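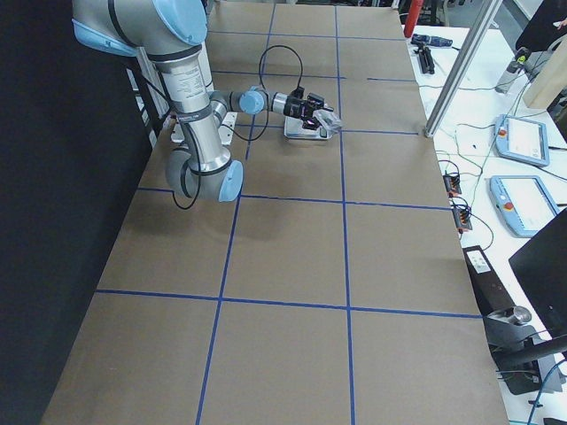

Fig. 7.1 Brown paper marked off with blue tape. The cells are only roughly rectangular.

Chapter 7
Grids: cutting a place into bits you can count

What you need before starting: Chapter 3 (averages and spread), a pencil, squared paper. A calculator if you like.

Words to learn in this chapter: cell, quadrat, transect, origin, edge rule, random start, cluster, gap.

7.1 Why bother with a grid

A field is too big to look at. Stand at the gate and you see grass, a bit of yellow, maybe a wet patch down by the hedge. Ask how many buttercups and you have no idea. Nor does the farmer. You could walk up and down all day counting and you would lose your place before lunch, count some twice, tread on the rest.

So cut it up. Lines one way, lines the other way. Now there is a small piece in front of you with a definite edge, and a small piece can be counted by one person in a few minutes. Count some of the pieces. Work out the rest. The whole chapter is this idea, plus the ways of getting it wrong, of which there are plenty.

People have been doing it for a very long time. Town plans, rice paddies, the lines on a map, the squares an artist draws over a sketch before copying it onto a wall. Diggers on an old village site lay string before they lift a trowel. Police searching a wood do much the same with a line of people. Different jobs, same trick - you swap one impossible question for a lot of easy ones.

7.2 Starting with the corner

Every grid needs an origin. One corner, chosen once, written down, and never moved. Usually the bottom left as you look at the map, but it can be any corner so long as everyone on the team uses the same one.

Then letters along one side and numbers up the other. A1, A2, B1, B2 and so on. Say the letter first, always. In the Golon meadow survey half the group wrote number first and the other half letter first, fine for 3C, but they had used numbers on both sides. Cell 3,7 and cell 7,3 got swapped on most of the sheets. The results were no use and the meadow had been cut for hay by the time anyone noticed.

Rule: letters one way, numbers the other. Write an example at the top of the recording sheet.

7.3 How big should a cell be?

Depends what you are counting. Daisies, small cells. Oak trees, big ones. A cell that nearly always comes up empty is too small. A cell where you keep losing count is too big. That sounds vague and it is, a bit. You find the right size by trying a few cells first and throwing those results away.

Yes, throw them away. A trial run is for setting up the method. Mixing the trial counts in with the real ones is a common short cut and a bad one, as the cells will be a different size and you cannot add them up.

Aitana Tejada's limpet study on the shore at Arer is a good one to copy. She began with large cells. On the upper shore, nothing in most of them. Lower down, far too many limpets to keep track of with the tide coming in. She went down to a smaller cell for the whole beach, took more of them, and accepted a lot of zeros at the top. Zeros are results! Write them down. A blank box on the sheet might mean none found, or might mean you forgot to look, and by the evening you won't remember which.

7.4 Square or oblong

School books nearly always show squares. Nothing special about squares. Oblong cells work just as well provided they are all the same oblong, or provided you measure each one and allow for it. What matters is the area, and knowing it.

Long thin cells have more edge for the same area. More edge means more arguments over things lying on the line (see 7.6). Long thin cells do have one good point: laid down a slope, each one takes in some of the wet bottom and some of the dry top, so the cells come out more like each other. Useful on hillsides. At Nyanda the plots run from the ridge path down to the stream for just this reason.

7.5 Looking along a grid

Measure on the ground. Don't judge size from a picture. When you look along a grid from one end, the far cells look smaller and squashed together and the near ones look huge, even where the spacing is kept the same. The eye mostly allows for it. A ruler laid across a printed photo does not.

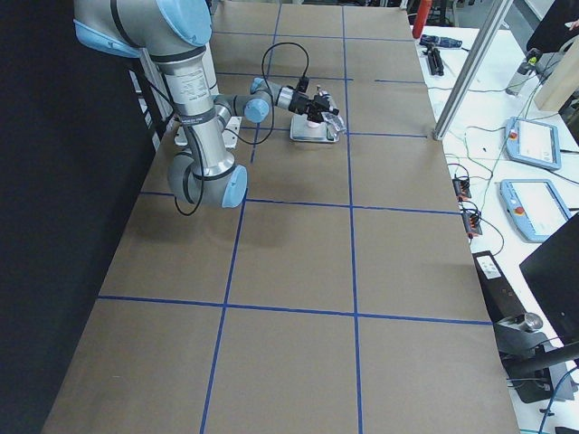 Fig. 7.2 Tape running lengthwise and crosswise on a papered table. The nearest cells look the largest, an effect of perspective.

This catches people out when they plan from a snapshot taken at the gate. The back of the field gets far too few samples, because it looks like such a small strip at the top of the photo. Walk to the back. Pace it. Then draw the plan, from above, on squared paper, every cell its proper shape.

A quick test for square corners: measure both diagonals. If they are equal and the opposite sides are equal, the corners are right angles. If one diagonal is longer the whole thing has leaned over. Move two pegs and measure again. Takes a minute with a long tape and saves a lot of grief.

7.6 Things on the line

A snail sits across the line between B4 and B5. Whose snail? If both people count it, you have an extra snail. If both leave it out, you are one short. Over a big field this adds up, and it always adds up worse in small cells.

The edge rule sorts it out. Pick two sides of the cell that touch, usually the left and the bottom. Anything on those two sides is in. Anything on the other two is out. The snail then belongs to exactly one cell, whoever does the counting. Corners need a decision too: the bottom left corner is in, the other three are out.

For plants, go by where the stem meets the ground. Leaves hanging over don't count. For moss and other things that spread with no clear stem, don't count at all, estimate how much of the cell is covered, and write that instead.

7.7 Which cells?

You will not have time for all of them. Suppose the grid has 200 cells and you can manage 55 before the light goes. Which 55?

Not the nearest ones. Not the ones with the pretty flowers. Not every cell with a nice dry place to kneel. People drift towards the interesting bits without meaning to, and the total comes out too high every time.

Three ways that work:

Random. Number the cells, draw the numbers from a bag or a table. Fair, but a lot of walking, and by bad luck the cells may bunch up.

Regular with a random start. Every so many cells, beginning from one drawn by chance. Easy to walk. Watch out where the land itself has a pattern. The old ridges at Vurkley ran at nearly the same spacing as the sampling, so the team kept landing on the tops and hardly ever in the furrows. The rushes all grow in the furrows. Their report said there were almost none.

Blocks. Split the site into parts that are clearly different (wet, dry, shaded) and draw at random inside each part. More work at the start. Usually the best answer if you already know the site a little.

7.8 From the cells to the whole

Add up the counts from the cells you did. Divide by how many cells you did. That gives the mean per cell. Multiply by the number of cells in the whole grid. Done.

Before you write it down, look at the spread aswell. If most cells are near the mean, good. If most are zero and a few are enormous, the things you are counting live in clusters, and your total hangs on whether you happened to hit a cluster. Say so in the report. Section 7.11 deals with clusters properly.

Try it yourself

1. Draw a grid on squared paper and scatter a small handful of rice on it. Use the edge rule. Then get a friend to count the same grid without seeing your sheet. Compare cell by cell, not just the totals.

2. Repeat with larger cells. Which was quicker? Which had more disagreements?

3. A team surveys a long narrow verge beside a road. Would you use square cells, or oblong ones, and which way would you lay them? There is more than one sensible answer. Give your reasons.

4. Look back at the Vurkley ridges in 7.7. Suggest a change to the sampling that would have picked up the rushes. It should not need any extra cells.

Next section: 7.9 Transects, or what to do when there is only time for one line.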